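中古の幼児向けブロックをまとめて引き取って、色ごとに見ていくページの続き。前回は青と緑で、今回は黄色と赤の2×2。売り手の説明には「美品、発色よし、学びにも最適」とあったが、三つのうち確かめようがあるのは前の二つだけなので、そこだけ見る。

2×2はこの手のブロックでいちばん数が多く、いちばん雑に扱われる形だと思う。長いのは親が大事にしまい、四角いのはソファの下に行く。だから状態を見るならまず2×2、というのがこのページの方針。

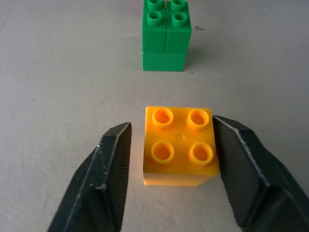 黄色の2×2。ポッチは四つとも中が抜けた筒で、奥はオレンジがかって見える。上面にはつやがある。
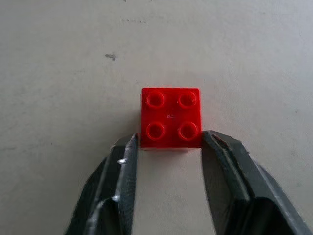

赤の2×2。ポッチの縁が明るく、くぼみは一段暗い赤。上面の真ん中あたりに小さな型の跡がある。

さて、「美品」という言葉について。中古のおもちゃの世界でこの言葉はほとんど何も意味していない。Hodimoの出品ガイドには状態の区分が五段階あるが、上から二番目の「美品」と三番目の「良好」の違いは「使用感がほぼない」と「使用感が少ない」で、この二つを読み分けられる人がいるなら会ってみたい。私は今まで「美品」を買って歯形つきのものを受け取ったことが二度ある。歯形は使用感ではないのか、と問い合わせたら、定型文が返ってきた。

今回の箱は全部で63個。支払ったのは送料のほうが高いくらいの額で、文句を言う筋合いはあまりない。ただ、説明文には「約70個」とあった。この「約」の幅をどこまで許すかは人によるだろうが、私は少ないほうに外れたときだけ気になる。多いほうに外れた箱には、まだ当たったことがない。

内訳を書いておく。2×2が42個、残りが長いのと、傾斜のついたのと、何のためにあるのかわからないアーチ。アーチは橋になると箱の絵ではよく主張されるが、うちの橋はたいてい長いブロックを一本渡して終わりで、アーチは最後まで箱に残る。傾斜のほうは屋根に使えるはずが、数が半端で片屋根にしかならない。

混ざりものの話もしたい。引き取り品にはまず確実に別メーカーのものが入っている。Boströmの互換品は「あらゆる大型ブロックと組み合わせ可能」とうたっていて、これは嘘ではないが、組み合わせたあと外せるかどうかについては一言も触れていない。手持ちのBoströmを他社の長いブロックに差したら、二つ重ねたところで大人の力でもきつくなった。三つ目からは子どもが持ってきて「とって」と言う道具になる。逆にSevcombeの古い型はゆるくて、五段も積むと上から順に傾く。塔を倒すのが目的の年齢ならそれでもいい。

見分け方として、ポッチの内側の形を見ろ、真ん中の刻印を見ろ、とよく書かれている。私はこれも半分しか信用していない。刻印がつぶれたり浅かったりするものはいくらでもあるし、似た位置に似た突起のある別の品もある。結局、基準にする一個を決めて、全部に一度ずつはめてみるのが早い。42個で、お茶を一杯飲むくらいの時間だった。きつかったのが四つ、すかすかが二つ。ほかは普通に使える。

洗い方についても一応。Budatoraの「おもちゃ用洗浄フォーム」を試したことがある。泡が筒の中に残り、すすぎに洗う倍の時間がかかった。香りは「やさしい青りんご」だそうで、三日ほど部屋がやさしい青りんごだった。今は台所用の中性洗剤と、使い古した歯ブラシに戻している。ぬるま湯に浸けるとき、熱い湯を使えという記事もあるが、プラスチックに熱湯をかける度胸は私にはない。除菌できたかどうかは目で見てわかるものではないので、できたとも書かない。

乾かすときは裏を下に向けて置く。裏を上にすると水がたまり、翌朝そのまま残っている。洗濯ネットに入れて振るという裏技も見かけて、やってみたら水は少し飛んだが、音がひどく、角が当たるのも気になって一回でやめた。

発色について。これは見た人の判断に任せる。黄色は日に当たった部分だけ色が変わりやすいと言われていて、前に引き取った箱では一面だけ薄くなったものが混じっていた。劣化なのか、もとからの色のばらつきなのか、私には区別がつかない。区別がつくと言い切る人のブログをいくつか読んだが、根拠はだいたい「長年の経験」だった。赤は丈夫だという説もある。どうだろう。うちの窓辺で一夏過ごした赤は、少し眠たい色になった。

それから「学びにも最適」。確かめようがないと最初に書いたが、一つだけ言うと、色分けの学習とやらを親が張り切って始めた日は、たいてい親が一人で色分けをしている。それで部屋は片づくので、悪いとは言わない。色ごとの箱を四つ用意した家も知っているが、一週間で全部が一つの箱に戻っていた。仕切りのある収納ケースを買う前に、空き箱で試すことをすすめる。

値段の目安も聞かれるので書くと、私は2×2を1個50円より上では買わない。まとめ売りならもっと下。「希少色」と書かれた出品は一度疑ったほうがいい。希少なのではなく、売れなくて作られなくなった色のことがある。くすんだ茶色など、欲しがる子を見たことがない。

訂正を一つ。前回の青のところで「全部で24個」と書いたが、数え直したら23個だった。一つは別のメーカーのよく似た青で、差してみるまで気づかなかった。上に書いた方法を、その時点でまだやっていなかったせいである。

残りは長いものと、例のアーチ。次は4月に載せるつもりでいるが、アーチの使い道が見つからなければ長いのだけになる。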